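Glaze Fit and the Everyday Cup

By Verena Eberhard

A ceramic cup is two materials fired together. The clay body gives it shape and strength, and the glaze gives it a sealed, cleanable surface. Both expand when heated and shrink when cooled, at slightly different rates. Potters call the match between them glaze fit, and it decides how long a cup lasts in daily use.

If the glaze shrinks more than the body, it ends up in tension. Glass is weak in tension, so it cracks into a fine net known as crazing. If the glaze shrinks less, it is squeezed. A little squeeze strengthens the cup. Too much pushes flakes of glaze off rims and handles – a fault called shivering, and the more dangerous of the two.

Ximeng Xie tests tableware glazes at Vavora, a small ceramics workshop. Her method is plain. A cup goes from boiling water into ice water, dries overnight, and is brushed with ink. Any crack in the glaze takes up the ink and shows as a dark line. A glaze passes when no line appears after the last cycle.

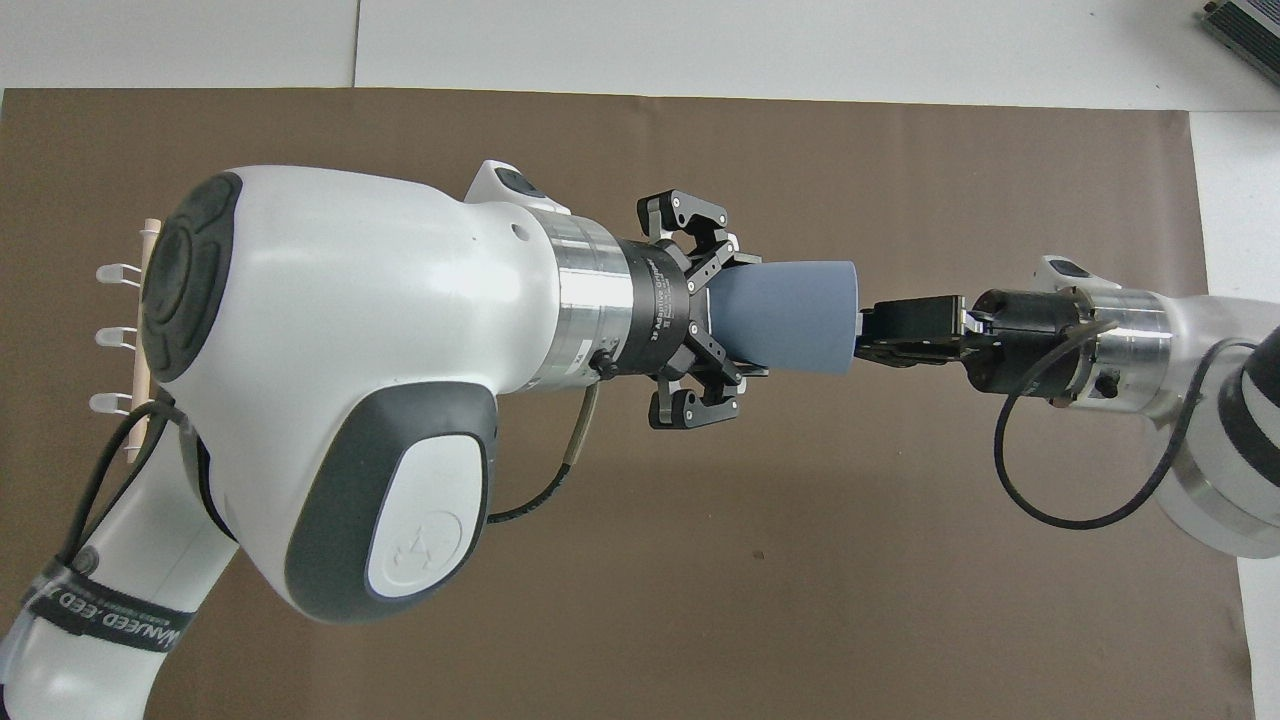
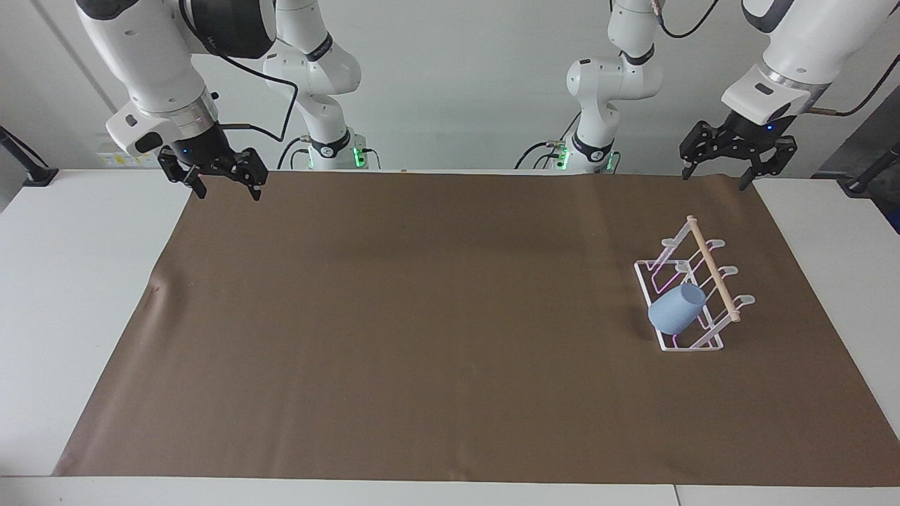 A gray-blue cup held horizontally, first picture; a drying rack with a wooden dowel along the top, second picture.

Crazing can also appear late. A porous body takes in water through the unglazed foot ring and swells by a very small amount over months or years. The glaze does not swell with it. Xie keeps a shelf of cups for this reason, and one set glazed in November showed its first lines the following spring.

The usual repair is in the recipe. Adding silica lowers the expansion of a glaze, and replacing part of the sodium with boron or lithium does the same. Xie moves in steps of 2 percent and refires after each one. "A bigger step saves a firing and costs you the surface," she says. "It goes from satin to chalky and you have to walk it back."

Owners have fewer options. Crazed ware should be kept for dry use, and a cup that has begun to shed glaze at the rim should be thrown out.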